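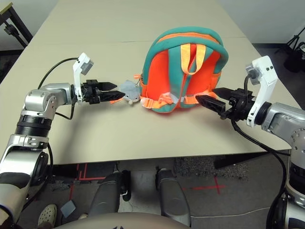
What is Tak?

Tak is a method for teaching a two-armed robot to handle soft things that have other things hanging off them. It came out of a project at the Curport lab, and the first results were put out in December. The main idea is that one arm holds the object steady while the other does the fine work, and that the two jobs are learned separately before they are joined up.

Why learn the two jobs separately?

When both arms were trained together from the start, the holding arm picked up bad habits. It tended to follow the working arm about, and a bag or a coat would slide or fold over before anything useful had been done to it. Training the hold by itself first gave us an arm that stays put unless it has a reason to move. The working arm is then trained with the hold already running.

What does the robot learn from?

People steering the arms by hand. An operator guides both grippers through the task, and the joint positions and camera pictures are saved as they go. We don't use simulation for this work. We tried it early on and cloth, straps and stuffed toys never behaved well enough in the simulator to be worth the time.

Why use children's bags and key chains?

They are cheap, they come in many shapes, and they are awkward in the right ways. A small backpack can stand up by itself but tips over with a light push. A soft toy on a cord moves when the bag moves, so the arm going for it has to keep checking where it is. A method that copes with this should have a fair chance with other floppy goods.

Which cameras does the method need?

One view from the head and one from each wrist. The head view is used to decide where to go. The wrist views take over for the last part of the reach, when the gripper itself often hides the target from above. We have run Tak with the head view alone and it still works on large objects, but small ones are missed far more often.

How many tasks were in the first study?

There were 12. They included taking hold of a hanging toy, pulling a zip, turning a bag round and lifting a bag by its handle. The full list is in the appendix to the report, with the starting position for each.

How well did it work?

Tak did better than training both arms together on seven of the tasks. On the rest the two were too close to call, apart from two where Tak was worse. Both of those needed the arms to move at the same time, as when a bag is lifted and turned in one go. That is a fair result given how the method is built, and we have said so in the report.

What usually goes wrong?

The most common failure is the hold pressing too hard. A soft bag gives way, the whole thing shifts, and the working arm closes on nothing. Next is the gripper catching a loop or strap near the one it wanted. Poor light matters less than we had feared.

Does the robot try again after a miss?

It can, within limits. If the wrist camera shows nothing between the fingers, the arm backs off and makes another attempt. If the bag has fallen over, the run is stopped and marked as failed. Standing it back up is a separate problem and we have not worked on it much - Damián Carrillo has some early notes, but nothing ready to share.

How does Tak differ from Zulgate?

Zulgate is our older method. It plans the whole movement before the arms start and does not correct on the way. It is quicker to run and still a sensible choice for boxes and other stiff objects.

Can I use the recordings?

University groups can ask for them. Send a short note saying what you plan to do and where the data will be kept. Requests go to Rosalba D'Amico, who also deals with questions about the licence. Companies need a separate agreement.

Will it run on my robot?

Only if it has two arms with parallel grippers and a camera on each wrist. The code expects the Trirley control software, version 2 or later. Other controllers would need a new driver, and we can't offer help with writing one.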